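Huguette MacLeod
2023-03-26

1/ I coach the throwers at a small college in Mendiddale, and yesterday I had four hours on the team bus, so I made a list of what I think about the walk-on tryout. Maybe it is useful for somebody who will try out in November.

2/ First thing, please come even if you think you are too small. In my country the coach looked at your wrist and told your mother yes or no. I was a no. I threw the javelin for eleven years after that.

3/ We had 86 names on the sign-up sheet last fall. On the morning of the tryout 49 came. I understand it, it was raining, it was early, and the field at Protthorpe is far from every bus stop. But the ones who came in the rain already had my attention.

4/ You do not need your own implements. I say this every year and every year one father buys a very expensive discus. Save the money for shoes. Flat shoes with a smooth bottom, not running shoes, your foot has to turn in the circle.

5/ Nneka Okoro made the team as a walk-on and she had never held a hammer before. She was a dancer. When I saw her turn I called Chinyere Akpan, our head coach, who was at the long jump pit, and I said come here now and bring the paper.

6/ Question I get a lot: "How far do I have to throw?" I do not have a number. I look at how you stand after the throw. If you fall out of the front of the circle three times and then on the fourth you hold it, I write your name down.

7/ The second question is food. The throwers ask me how much they must eat to get big. My answer is boring: rice, eggs, beans, fruit, and again tomorrow. You don't need the powder that your cousin sells. 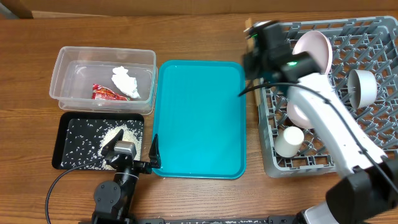

Rice on the black tray, dishes in the rack.

8/ Back to the bus list. Weight room. I prefer a clean squat with less weight. Ikechukwu Balogun squatted 308 pounds last week with his heels down the whole time, and I was happier about the heels than about the 308. He was happier about the 308.

9/ If you are a high school shot putter, know that the men's ball is heavier in college. Your first marks will look bad. They look bad for all the men. Do not delete the videos from your phone, you will want them in spring.

10/ Small opinion, I know some coaches will write to me. I don't like it when a new athlete learns the spin in the first month. Learn the glide, learn where your hips are, then we talk. Nneka Usman at Ogbonna teaches it the other way around and her athletes beat mine twice, so you can decide who to believe.

11/ About the Skondum meet: yes, we are going. We have 2 places open in the women's javelin and I have not decided. Please stop asking me in the parking lot. I will put the list on the office door, like always.

12/ Parents, you are welcome at the meets. Please stand behind the rope and not beside the cage. Also please do not shout "relax" at your daughter when she is in the circle. I have never seen a person relax from this.

13/ Someone asked below what to bring to a tryout. Water, a towel for the hands and for the implement, a warm layer for between the throws, your medical form with the signature. The form without the signature is only a paper and I have to send you home.

14/ The bus is arriving in my memory and also my tea is cold, so I stop here. If you have a question about the javelin, write it under this post. For pole vault please ask Chinyere, I am afraid of the pole vault.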